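Keeping the Usholm toy library open

The Usholm toy library opens at half past nine, and by twenty to ten on the morning I visited there were already four pushchairs parked in the corridor. Intan Siregar was on her knees behind the counter looking for the missing piece of a wooden farm.

"It's a goose," she said. "It's always the goose. The cows come back every time."

She has run the library for eleven years, first from a cupboard in the health centre and now from two rooms on the ground floor of the old school in Rirkcombe. Families pay a yearly fee and can borrow three toys at a time for up to three weeks. There are 523 items on the shelves at present, from rattles to a full-size play kitchen that comes apart and fits, with some effort, in the back of an ordinary car.

Siregar grew up in Medan and came to England to study bookkeeping. She worked in the accounts office of a tile merchant, Miltetti, until her first child was born, and she didn't go back. She says the idea for the library came from her own living room.

"We had a garage with a ramp and a lift. My son asked for it for months. He got it for his birthday and played with it every day for two weeks, and after that it was furniture. I dusted it. I thought, there must be a child three streets away asking for this garage."

She put a card in the post office window offering to swap it. Six people rang. One of them, a childminder, suggested that a swap was too complicated and that they should simply put everything in one place and write down who had what. The first catalogue was a school exercise book. Siregar still has it, and she let me turn the pages while she dealt with a man returning a marble run. The entries are in four different hands, and several of them say only "bag of animals".

"That was our first lesson. You can't write 'bag of animals'. How many animals? Which ones? Somebody brings back a bag with one hippo in it and you can't say a word."

Now every item has a card with a photograph of the complete set and a list of parts. Borrowers check the contents against the card before they take a toy home, and again when they return it, while a member of staff watches. It takes a few minutes and there is often a queue. I asked whether people mind.

"Some do. They have a baby in one arm and they want to go. I say, you check it now and I don't ring you on your way home. Most people see the sense in that."

Missing parts are charged at twenty pence, whatever they are, up to a pound. She doesn't believe in large fines. In the second year she tried charging the replacement cost, and three families stopped coming. One of them had lost the battery cover from a keyboard and had been too embarrassed to say so. The keyboard was left on the step in a carrier bag, with no note.

The money has never been easy. The rent on the two rooms went up last year, and the heating is charged separately. Membership brings in enough to cover the rent in a good year. There are 177 member families, and Siregar would like there to be 200, which she thinks is as many as the shelves could stand. The rest comes from a spring sale of old stock, a small grant from the parish and whatever turns up in the jar.

I asked what she spends it on first. Batteries, she said, without stopping to think. After that, cleaning supplies.

Cleaning takes up more of the week than anything else. Hard plastic goes through a dishwasher which she bought second-hand and which she describes as the best member of staff. Wooden toys are wiped with a cloth wrung out in soapy water and dried straight away, or the grain lifts and the paint starts to go. Fabric things are washed at sixty degrees if the label allows it. If it doesn't, they aren't accepted in the first place. She turns down large soft toys as a rule, although she admits to one exception, a dragon called Fang, which is long enough for three children to sit on and has its own waiting list.

"Fang goes to the launderette. He takes up the whole drum. People stand and watch him go round."

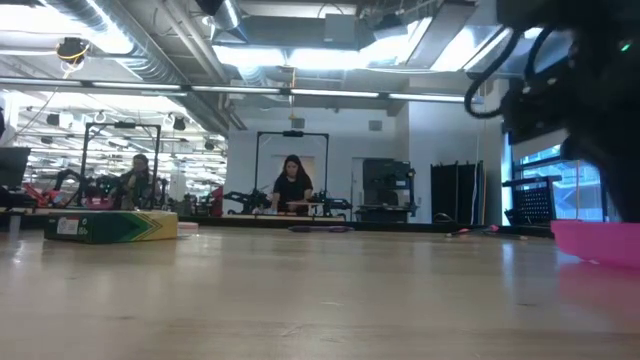 Repairs are done on a weekday evening, once a fortnight, and this is the part of the work that Siregar talks about most readily. She had no training in it. She learned to glue and clamp from library books, and to solder from a retired neighbour who had mended televisions. Her rule is that a toy gets one evening. If it can't be put right in that time it is stripped for parts, and the parts go into labelled drawers.

"You could spend a month on one musical box. I have done it. I loved it, and meanwhile there were thirty puzzles waiting for me."

Puzzles are a trade of their own. A lost piece can sometimes be made by pressing modelling clay into the gap, taking a cast from it and painting that to match. She showed me a harbour puzzle in which two pieces of sky were hers. I couldn't find them until she turned the board over.

Some things she has given up on. Remote-control cars are no longer stocked, as the handsets and the cars kept being parted. Slime and sand were tried once each. Anything with small magnets was removed years ago and won't be back, and she checks every donation for them herself. Roughly a third of what people offer is refused, and she has become firmer about it. A box left outside when the library is shut usually means a trip to the tip.

"People want to be kind, and they also want to clear the loft. I understand it. But if the doll has no arms at your house, she has no arms here."

The most borrowed item last year was not one I would have guessed. It was a set of plain wooden blocks, given by a nursery that was closing, in a canvas sack that a grown man needs both hands to lift. It went out seventeen times, which is as often as three-week loans allow. Ride-on toys do well in the summer. Board games go in November and don't come back until the new year, and she has stopped fighting that and simply extends the loans.

She keeps the figures in a spreadsheet. There were 1227 loans in the last full year, fewer than the year before, when the library also opened in the afternoons. She would like to go back to afternoons. The people who come in the mornings are mostly parents of babies and toddlers, grandparents and childminders. Anyone with a child at school and a job has trouble getting in, and those are the households she thinks are being missed.

"A mother told me she used her lunch hour to come here. She drove twenty minutes, stood in the queue, took the train set and drove back with nothing to eat. That is not a good service. I was ashamed, a bit."

One answer would be lockers in the corridor, so that toys could be reserved and picked up after hours. She has had a quote for them and has put it in a drawer. Another would be to train two more people to open up, and this she has begun to do, though she finds it hard to hand over the keys. She has a folder of instructions for new helpers, and it now runs to forty pages. I read the section on returned paint easels and thought it very thorough.

We had been talking for an hour when a girl of about five came in with her grandfather to return a doctor's set. She laid the pieces on the counter one at a time, and Siregar ticked them off on the card. Stethoscope, thermometer, two bandages, the little hammer. The syringe was missing. The girl said it was at home, because her rabbit was still poorly.

Siregar considered this and asked how long the rabbit would need. The girl thought until after the weekend. The card was marked to say so, the set went on the shelf behind the counter, and no twenty pence was asked for.

I wondered whether her own children had minded growing up with toys that had to go back. Her son is nineteen now and her daughter sixteen. She said they had minded very much on certain days, and there was one particular pirate ship that is still brought up at family meals. Her daughter helps at the spring sale and is good at it, as she won't be talked down on price.

"And my son came in last summer and borrowed the garage," Siregar said. "The same one, with the lift. His friend has a little brother. He brought it back a week late and I charged him."

By then there were two more people waiting and somebody's baby had started on the edge of a catalogue card. She went back to the counter. The goose, when I left, had not been found, and she had written "goose" on a strip of tape and stuck it to the till.

The library is open on weekday mornings in term time, from half past nine until twelve. New members should bring proof of address and, if they are hoping to borrow the play kitchen, a second adult.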